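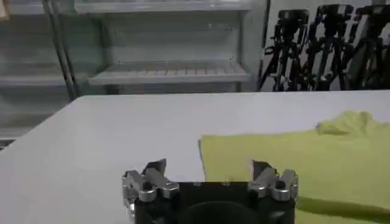

Folwood Cloth Starter: recordings, notes and tools

Welcome, and thank you for downloading this (or for having it handed to you on a memory stick, as a fair few people have told us they did). These files go with the Folwood Cloth Starter, the kit we sell to teaching labs, small workshops and curious people at home who would like a robot arm to pick up and move soft things. The kit has the hardware in it. This folder has the recordings, the little programs that open them, and a good deal of advice we wish we had been given at the beginning.

Please do read the whole thing once before plugging anything in. I know it's long, and I know where the kettle is in most people's order of priorities, so make a cup of tea first and bring it back with you.

Current version: Lisau, released 5 February 2021
Looked after by: Dumisani Ngcobo, Folwood
Earlier version: Adams (still works with the older viewer, see further down)

What comes in the download

recordings/ is by far the largest folder and holds 522 short recordings of a gripper working with cloth on a table top, each one in its own numbered subfolder.

viewer/ holds the program we use for stepping through a recording a picture at a time. It runs on an ordinary laptop and doesn't need a graphics card.

kosel/ holds the controller settings for the Kosel gripper, which is the one we pack in the box. If you bought the recordings without the hardware you can leave this folder alone.

notes/ is a mixed bag: my handwritten log typed up, a parts list, the wiring sketch and a page of words we use in odd ways.

Getting started

Unpack everything somewhere with plenty of room. Network drives are slow with this many small files and the viewer gets sulky about it, so a local disk is much the better choice if you have one. Then open a terminal in the viewer folder and type:

python view.py ../recordings/0001

A window should open with the wrist camera's picture in it and a bar along the bottom. The left and right arrow keys move one picture at a time. Hold shift as well and you jump by ten, which is handy for skating through the slow approach at the beginning. Press G to show the gripper opening as a number in the corner, and press it again to hide it. Q closes the window. There is no save button and there's nothing you can break by pressing things, so please press things!

If the window opens but stays grey, your copy of the video library is probably older than the one we test with. The exact version is written at the top of requirements.txt, and installing that one has cured it for everybody who has written to us so far.

What the recordings are of

Every recording is one try at one small job with one piece of cloth. The jobs are the humble ones: take hold of a fold and lift it, pull an edge across the table, put a corner down somewhere else, let go. We kept away from anything fancier, such as whole-shirt folding, for this version. It's a lovely thing to watch a machine do, but in our experience a beginner learns far more from an hour spent on the pinch alone, and the pinch is where most of the trouble lives.

Cloth is an awkward customer. A wooden block is the same shape on every try and it stays where it was left, whereas a cloth has a new shape every time it's touched, and half of that shape is tucked underneath where the camera can't get at it. So what you're really learning from these recordings is how to find a bit of fabric that stands up a little from the table, get the fingertips on either side of it, and close them without driving into the table top.
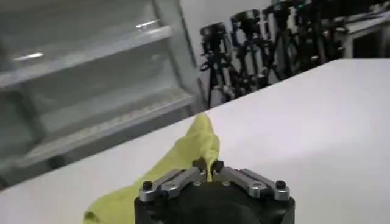
A narrow pinch with a peak of fabric standing up from it is what I'd call a good hold for practice. It's easy to see from the wrist, and a bright yellow-green cloth against a white table shows up nicely even for a simple colour threshold, so you can get a first program going in an afternoon without any training at all. I would very much encourage starting that way. You can bring in the clever methods afterwards, and you'll have something plain to compare them with.

How a recording is laid out

Inside each numbered folder you'll find the wrist video, a file called arm.csv with the joint positions, a file called grip.csv with the finger opening, and a short text file called job.txt. The last one has a single line in it saying what the operator was asked to do, written the way you'd say it to a person. We left the spelling mistakes in. Somebody's program ought to be able to cope with "pul the cloth".

Times in the two csv files are counted from the start of the video, in thousandths of a second. The finger opening runs from 0 for shut to 900 for fully open. It's the controller's own scale and has nothing to do with millimetres, and I'm afraid I can't give you a neat conversion, as the fingers swing on linkages and the tips travel on a slight curve. If you need true distances, there's a small lookup table in kosel/opening.csv which I measured with a pair of callipers one wet evening. Trust it in the middle of the range and be a bit wary at the ends.

Training and testing

We suggest using recordings 0001 to 0500 for training and keeping the rest back for testing. There is a file called split.txt which sets this out, and the viewer will print a gentle warning if you open one of the held-back recordings by accident. Please don't tune your settings on them. If everybody keeps to the same split then we can all compare results over a drink and know we're talking about the same thing.

Not all the tries come off. In some of them the fingers close on air, and in others the cloth slips out on the way up. We kept these in on purpose and marked them with the word "missed" on a second line in job.txt. You may want to leave them out for your first go, then put them back and see what changes. I found the misses more useful than I had expected when I was trying to teach a program to notice it had nothing in its fingers.

Using the Kosel gripper

If you have the full kit, bolt the gripper on before you connect the cable, and check that the fingers move freely by hand through their whole swing. They should feel smooth with a touch of drag. A gritty feeling usually means a bit of thread has wound itself round one of the pivots, and tweezers will sort that out. Have a look there every few sessions in any case, particularly if you are working with anything fluffy. Towels are terrible for it.

Then run settle.py from the kosel folder with nothing between the fingers. It opens and shuts them 4 times and writes down where the stops are. Keep your own fingers well away while it does so! The force is modest, but the tips are narrow and they nip.

Start with the soft force setting. The middle one holds a thin cotton cloth perfectly well but will leave a mark on anything delicate, and the firm setting is really meant for felt and denim.

What these recordings won't do for you

I'd like to be straightforward about the limits, having been disappointed by a few glossy data cards myself. A program trained only on this set has seen very little of the world. Put it in front of a dark patterned tablecloth under a yellow kitchen lamp and it'll very likely make a mess of things. The background, the lighting and the height of the table all leak into what a program learns, and the cure is to record some tries of your own, in your own room, and mix them in. The recording program in the kit writes the same layout as ours, so the two sets sit side by side without any fuss.

There's no sense of touch in the recordings either. All you get is the opening and the motor's effort, and the effort figure is noisy. Nor should anything here be used to judge whether an arm is safe near people, as it simply wasn't gathered with that in mind.

Changes since Adams

Files are now named with leading zeros, which sorts them properly on every system we tried. The viewer starts a good deal faster. The missed tries are marked, which they weren't before, and this was the thing people asked for most often. The old depth folder has gone, as hardly anyone was using it and it made the download enormous. If you were one of the few, write to us and we'll send you the Adams copy.

Terms

You may use the recordings for teaching, study and your own products, and you may pass them on as long as this file travels with them. The viewer is free to change as you like. The controller settings in the kosel folder are for owners of the gripper, and we'd ask you not to post them elsewhere.

Getting help

Write to the support address on the card in your box and put the recording number in the subject line if your question is about a particular one. Dumisani reads all of the messages and answers most of them himself, usually in the mornings. Photographs of your set-up are a great help, untidy cables and all. The next round of fixes is planned for April, so anything reported before then has a good chance of getting in.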